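Minutes, Dotdale Township Democratic Club, regular meeting
September 30, 2021

Chair: Marichka Mykhailiuk
Minutes taken by: Petro Kobzar

Called to order with a quorum present. Minutes of the previous meeting approved with one correction (the name of the Fakov Road polling place was misspelled).

## 1. Endorsement in the township supervisor race

Members heard from both candidates before the vote. Each had 7 minutes, followed by questions.

Kovalchuk spoke first and said the quarry expansion on Fakov Road should not go ahead without a full traffic study. Asked whether that meant opposing the permit, the candidate said the permit should be denied as now written and would be worth a second look if truck hours were limited.

Dirier said the township has little power over the permit, which is a county decision, and that a supervisor who promises to stop it is promising something outside the job. Dirier supports asking the county for a public hearing and would put the road repair fund first.

Several members were unhappy that neither candidate had put a position on the quarry in writing. Petro Kobzar moved that the club send both campaigns the same two questions and hold the endorsement until answers come back. Seconded. Discussion went on for some time. Those against said mail ballots will be out soon and a late endorsement does little good.
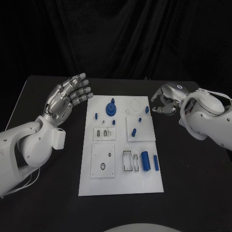
Motion carried after a show of hands. The chair will write to both campaigns this week and ask for replies before the next meeting.

## 2. Mailing

The draft postcard on early voting was passed around. Changes requested: larger type for the deadline, and drop the line about the county commission. The printer's quote is for 3,630 cards. Approved as quoted.

## 3. Door knocking

About 70 doors were reached on the east side of Dotdale. Many residents asked about the quarry and a few about the library levy, which failed in April. The walk list still has old addresses for the apartments behind the school. Petro will request a new copy from the county party.

## 4. Other business

A member asked whether club officers may put up yard signs before an endorsement is made. The bylaws allow it as long as the club's name is not used. The chair will send the section to all members.

Adjourned.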